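Towel unfolding: hand guiding vs. remote, which do you stick with?

dlowhulme
Joined February
I'm on my third week of teaching the arm to spread out a crumpled towel and I'm about ready to throw the towel in (sorry). I drive it with a Brindero hand controller, 30 demos a session. Picking the cloth up is easy enough. Picking it up somewhere useful is where I fall apart!
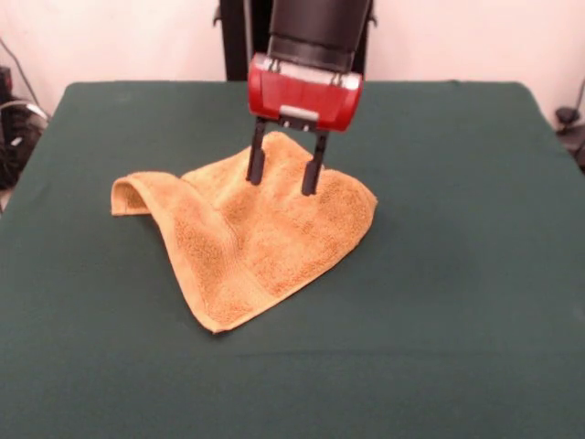

What I keep doing is grabbing the highest bump, and then the whole thing just comes up as a lump. Do you all go for a corner every time, or pinch whatever's there and sort it out on the second grab?

morena_z
Corner, always. And drop the controller – take the arm by the wrist and move it yourself. I did 53 demos that way and my grabs got way more consistent.

chau.ly
Disagree with Morena on this one. When I hand guide I get jerky right at the pinch, and the policy learns my jerks. Remote is slower but you only use what the robot can see. For corners, I look for the hem first. On a heap like this the border is smoother than the loops and it's a decent clue to where an edge is.
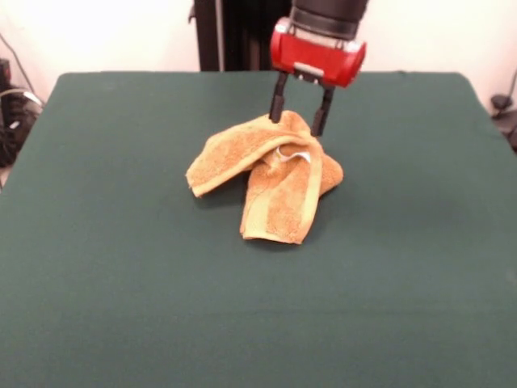
Also, slow down before you close the fingers. I used to rush that part, and it took me 900 demos to admit it.

morena_z
900?? That kind of proves my point lol

dlowhulme
OK, going for the hem tonight, still on remote. Do you keep the bad grabs or delete them?

chau.ly
Keep them if you recover in the same demo. Otherwise bin them.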